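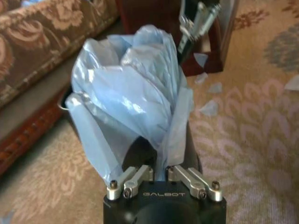 Wrist cam view, light blue bag in the fingers, bits of blue plastic on the carpet.

Review: Trisar wrist camera kit, bought for the home cleanup rig

Quick one because the next order has to go in before lunch and Mélanie Bouchard wants to know if we're getting more of these. Short version, yes, but budget for the cable and the spare plate. Long version below, typed fast.

What we paid: 248 dollars for the kit. Camera, plate, a bag of screws, one short cable, a hex key that went straight in the drawer. Shipping extra. Came in November, ordered through Dranano, who were fine. Box was way too big for what's in it.

What we do with it: picking stuff up off living room floors. Bags, wrappers, socks, torn plastic. Real rooms with real carpet and sofas, which matters a lot for a camera, more on that in a second.

Picture quality. Good. Better than the Uvari we had before, which cost less and looked it. The one at the top is straight off the Trisar. You get the weave pattern in the carpet, the screws in the finger joints, the shine on the bag folds. You can even read GALBOT on the gripper body, upside down. Background goes soft — there's a silver and black thing up at the back I couldn't make sense of from the picture alone — but I don't need the background. I need fingertips and whatever is between them.

Thin plastic is the hard test. It's half see-through, it throws highlights everywhere, and it puffs up and blocks the view. The bag in that shot is filling most of the middle. Old camera just gave me a white blob in those spots. Trisar keeps the creases. Still get some glare with a window behind, and the exposure takes a beat to catch up when you go from a dark gap next to a sofa out to pale carpet. Annoying in playback. You can lock exposure in the settings but then you have to remember you locked it. I did not remember.

Small scraps on a patterned floor: decent. Pale blue on beige and pink shows up ok. I'd worry more about beige on beige. Haven't tried a white rug yet.

Mounting. This is where it loses points. The instructions say 12 minutes, I took 40. The plate holes are slotted so it fits a lot of wrists, great, but slotted also means it creeps. Twice now I've come back and the view has tipped down a little and all the saved footage is at a slightly differnt angle from the day before. If you're comparing runs that's a real pain. Fix was thread locker plus a paint pen line across the plate so you can see if it moved. Should've been in the box. A fixed plate exists, sold seperately, of course.

Cable. Too short! I'll say it again, too short. Reaches the forearm and stops. We bought a longer one from Ross with the locking end and I'd put that in the first order if I were doing it over. The one in the kit works loose when the wrist turns all the way around and then you lose the picture mid run. Lost an afternoon to that, blamed the software, blamed the laptop, was the cable.

Software. Does the job. Ugly. Opens in a tiny window every time. Records fine, file names are just a time of day and a number, so rename as you go or be sorry. No login needed, which I liked. Updated once, nothing broke.

Heat: gets warm, never shut off on me. Longest stretch was most of a morning.

Now the money part, this is mainly for Mélanie.

Francine Bergeron did our first equipment plan and put cameras under "small parts", which is how we ended up with the Uvari to begin with. No blame, I signed off on it. But the camera decides what footage you can use, and footage is the whole reason we go into people's living rooms. I'd move it up to its own line. Things I'd put on that line:

The kit, one per arm.
The fixed plate, one per arm. Skip the slotted one, or keep it as the backup.
Long locking cable, one per arm, and a spare for the van.
Thread locker. One bottle does everybody.
Lens cloths. Carpet fluff gets on the glass constantly.
One spare camera for the whole group. Not one per arm, that's overdoing it.

Don't buy the Trisar carry case. Foam is cut for the camera with no cable attached, so you unplug every time, and see above about connectors. A lunch box with a towel in it is what we use.

Also leave money for setup hours. Plate, cable, checking the angle, a test grab or two in the actual room. I had zero hours in the plan for this and it came out of testing time. Next time half a day per arm and I'd rather have it left over.

Would I wait for a sale? Dranano knocks a bit off if you order 8 or more, we don't need that many. Not worth waiting on. If another group wants to go in together, ask them this week, I'm not chasing people.

Things I can't tell you yet: how it holds up after a real knock against furniture (low sofas, wood trim, chair legs, it's coming), how the warranty people are, and if the lens scratches. I wipe it with whatever shirt I've got on so we'll find out.

Compared to the Uvari: Uvari is lighter, cheaper, mounts in no time and never slips. Picture is bad on anything shiny. If you're only picking up boxes and toys, get the Uvari and keep your money. Bags and film, get this one.

Picture: very good
Mount: meh, ok with the fixed plate
Cable: no
Software: fine
Price: fair, once you admit the extras are part of it

4 out of 5. Mélanie, I'll send the part numbers seperate, need to get the plate one off the box.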